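Un petit bras robot peut-il ranger la vaisselle ou trier des vis, en vrai ?

Posté par Mỹ La, dim. 12 août

Bonjour à tous ! Je me lance, après des semaines à vous lire sans rien écrire. 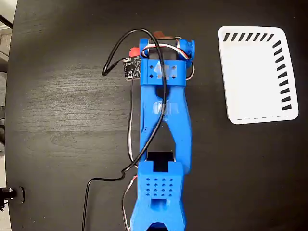
Je tiens un petit atelier de réparation de vélos (deux pièces et beaucoup trop de bacs) et le soir je passe un temps fou à remettre la visserie à sa place. À la maison c'est pareil avec les couverts et le linge des enfants. Mon beau-frère m'a envoyé des vidéos de bras imprimés en 3D qui attrapent des cubes, plient des torchons, rangent des tasses… et depuis je ne pense plus qu'à ça.

Alors voilà où j'en suis. Est-ce qu'un bras de bureau, le genre qu'on imprime soi-même avec des petits servomoteurs, peut faire une vraie corvée aujourd'hui ? Je ne parle pas d'une démo de trente secondes, je parle de tous les soirs, pendant que je fais la caisse. J'ai vu un kit à 712 € chez Junetti, moteurs compris, et un bras déjà monté de chez Dravside à 2 464 €. Le deuxième me fait mal au portefeuille, mais si ça marche je suis prête à casser la tirelire !

Je bricole bien, je soude correctement, par contre je code très peu. Merci d'avance – et soyez francs, je préfère être déçue maintenant.

2 réponses

Itsuki Kuroda

Bonsoir Mỹ La. J'ai le kit Junetti depuis février, je peux te raconter.

Le montage, avec ton niveau, tu t'en sors en deux week-ends. Le calibrage m'a pris plus longtemps que les vis, prévois un peu de patience. Après, tu as en gros deux façons de le faire travailler. Soit tu programmes des positions fixes, et il les répète bêtement : si le bac a bougé de deux centimètres, il pince le vide avec beaucoup de conviction. Soit tu lui montres le geste en le guidant à la main ou avec un second bras, tu enregistres plein d'essais et tu entraînes un modèle là-dessus. Chez moi j'ai fait 64 démonstrations pour un seul geste : prendre un bouchon et le poser dans une barquette. Dans de bonnes conditions il réussit la plupart du temps. J'ai changé la lampe de place un soir et il a fallu que je recommence une partie des enregistrements (j'étais ravi).

Pour tes vis, oublie. Une pince de ce genre n'attrape pas une M4 posée à plat, ou alors une fois de temps en temps, et tu iras quatre fois plus vite à la main. Des pièces plus grosses, genre patins de frein ou poignées, déjà triées par forme, ça se tente. Les couverts, j'ai essayé les cuillères : ça passe quand elles sont espacées, ça coince dès qu'elles se chevauchent. Et le linge, franchement, un torchon toujours le même sur une table dégagée, oui, après des heures d'entraînement. Le panier de linge des enfants, non, on n'y est pas.

Deux conseils si tu craques quand même : visse la base ou serre-la très fort au plateau, et attache les câbles en laissant du mou au poignet, sinon ils tirent sur les connecteurs à chaque rotation. J'ai grillé un servo comme ça. Et ne le laisse pas tourner sans personne à côté pendant que tu fais la caisse, en tout cas au début.

Côté Dravside je ne connais pas. Plus rigide sans doute, mais le problème de fond reste le même à mon avis.

Par contre c'est passionnant ! Si tu l'achètes pour apprendre, fonce. Si c'est pour gagner du temps le soir, garde tes 712 €.

velotaf_du_38

Achète un plateau magnétique et des bacs avec étiquettes. 6 bacs, pas plus, sinon on ne range plus rien. Moi les robots j'ai déjà l'aspirateur qui mange les lacets, ça me suffit.

Mỹ La

Merci à vous deux ! Itsuki, c'est exactement ce que je voulais savoir, même si j'espérais un peu mieux pour les cuillères – je crois que je vais prendre le kit quand même, comme projet d'hiver, et commencer par les patins de frein. Et les bacs étiquetés je les commande ce soir. Tu as gardé les réglages de ta pince quelque part ? Je veux bien une copie.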